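The Ferry to Wevside
by Tymofii Lysenko

Missed the 5:11. Of course. Ran the whole length of the Bradside pier with the bag banging on my hip and the man just looked at me and pulled the chain across.

"Next one's at seven."

"Is it."

"If the fog lets it."

So I sat. Bench, wet. Stood up again. Bought a coffee from the window and it was mostly water, drank it anyway. My brother had called at noon. Four words, maybe five. Dad's selling the hall. Then the line went, or he hung up, with Pavlo you can't tell.

The hall. Tzanetos Hall, properly, after whoever built it, but no one on Wevside ever called it that. Tin roof, one court, a stove in the corner that smoked. My father ran it for as long as I had been alive. Badminton in winter, weddings in summer, and one September a man with a trained goose who never paid. Dad kept the lines painted himself. On his knees with a brush, tongue between his teeth, yelling if you so much as breathed near the wet bits.

I hadn't been back since the funeral. Hers, I mean. Two years. I had sent money. I want that written down somewhere, I sent money.

The seven o'clock came at seven-thirty. Eleven of us on it, I only know because the deckhand counted out loud and got it wrong and had to start over. A woman across from me had a cake in a box on her knees and held the lid down the entire way like it might get out. Nobody talked. Fog on both sides, the engine going thud thud thud under the seats.

I practiced. You can't sell it. No – you should of asked me. No. What are they paying you?

Pavlo was at the landing in the truck. He didn't get out.

"You look terrible," he said.

"Who's buying?"

"Tristmont. For storage."

"Storage of what?"

"I don't know, boxes. Does it matter?"

It did matter and I couldn't have told him why. We drove up the hill with the heater on our feet. He'd gotten gray over the ears. I suppose I had too.

The lights were on in the hall. You could see them from the turn by the church, all those high little windows yellow. And I was nine again, for a second, late for Tuesday doubles... no, it wasn't Tuesdays. I forget what day it was. I was late for it anyhow, with my racket under my coat. 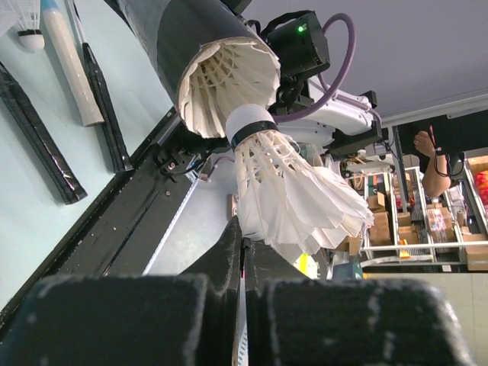
White feathers, black band at the cork. The kind we always played with.

He was up a ladder. Seventy-eight and up a ladder, with a broom handle, poking at the rafters.

"Dad."

"There's one stuck," he said. "Been there since your mother."

"Get down."

"She hit it up there. You remember. She said it was out, I said it was in, and she got mad and hit it straight up."

I did remember. She laughed so hard she had to sit on the floor, right on the T of the service line. I'd thought it was funny then how he wouldn't let it go, in, it was in, all through dinner.

"They can have the stove," he said. Poke. "They can have the nets. I told them. I'm not leaving that."

Pavlo looked at me. I'd had the whole speech ready, the whole boat ride of it. I put my bag down by the wall.

"What's he getting for it?" I asked, quiet.

"275 a month for life. Or a lump. He took the monthly."

"That's robbery."

"Tell him that."

I took hold of the ladder instead. One side, then Pavlo came and took the other. The wood was shaking a little, or my father was.

"Left," I said. "More left, Dad."

"I can see where it is."

"You can't, you haven't got your glasses."

"Was it in?" he said, not looking down. "You were there. You were right there on the line."

I was nine. I was watching her, not the floor.

"It was out," I said.

He poked at the dark a while longer.

"That's what she said," he said.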